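In Praise of the Boundary Throw-In

Every winter I have the same argument with someone at the Redthorpe ground, usually by the second quarter and usually with a pie in one hand. They want the boundary throw-in gone. Last touch, they say, free kick to the other side, get on with it. I love a faster game as much as anyone, but I will defend the throw-in until my knees give out!

For those who came to Australian football late, it goes like this. The ball crosses the line, the boundary umpire signals, turns their back to the play and heaves it over their head, high and long, back toward the ruck contest. Two big people jump at each other. Everybody else jostles for wherever they reckon it will land. It takes a few seconds, and I think they're some of the best seconds in the sport.

Start with the throw itself, because it is a proper skill and it gets almost no credit. Try it in the backyard. Face the wrong way, bend your knees and fling a footy over your head so it carries well in and drops in the right spot, then do it again in a crosswind with the ball as heavy as a brick. Margarida Figueiredo has run the boundary for our league for years and she practises on the training oval until the lights go off. I watched her one night in the rain and she landed throw after throw in a patch you could have covered with a picnic rug. I clapped! I was the only one there, but I clapped.

Then there's the ruck. The centre bounce gives the ruck a run-up and a nice clean circle. At a throw-in there's none of that. It's bodies and balance, a hip nudged at the right moment, a fist or an open palm depending on who's standing where. Our number 45, Hưng Huỳnh, gives away a good few centimetres most weeks and still wins more than his share, and he does it by getting to the spot early and holding it with his backside. You'd never write that on a recruiting poster, but it wins taps.

Last September, in the preliminary final against Sollness, we were two points down with the ball dribbling over the line in front of the canteen. There were 3,165 people through the gate, the biggest crowd I've ever stood in at Redthorpe, and for the few seconds while the umpire got set you could hear the flagpole rope clinking. Up went the ball, Hưng got a fingertip to it, young Liao roved it off the ground without breaking stride and snapped it across his body. I still can't tell you what I yelled. I'd lost my voice by the siren and my hat as well.

Under a last-touch rule that's a free kick to Sollness and they chip it around the back line until the clock runs out. Perfectly legal, perfectly sensible footy, and I'd have driven home with nothing to tell my kids.
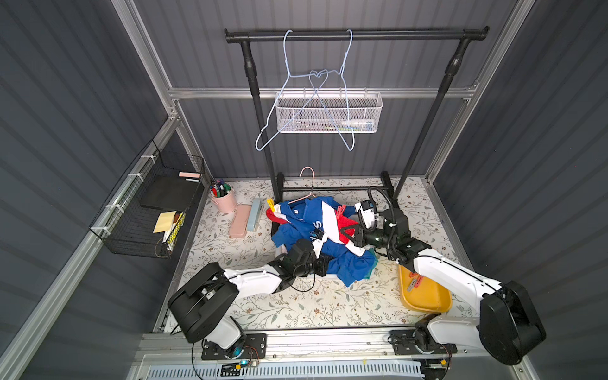
Clothes piled up below a black rack with two light blue hangers.

The other side does have a case. Some teams hug the line and bundle the ball out whenever they're tired, and a quarter full of stoppages is a slog. Avari played us that way in the wet this year and I'll admit I checked my phone. But the umpires already have deliberate out of bounds for the worst of it, and I'd happily see it paid more often. Get the ball back in quickly, too. Don't wait for the rucks to amble over and pick their partners like it's a school dance. If they're late, throw it up anyway and let the small blokes fight for it — I'd pay extra to see that.

I've played 357 games of this sport, nearly all of them in the reserves and a fair chunk of them badly, and some of my happiest memories are of standing a few metres in from the boundary with a stranger's elbow in my ribs, both of us looking up, waiting. Keep it in the rule book. And next time you're at the ground, wander down to the fence and give the boundary umpire a cheer when a good one goes up.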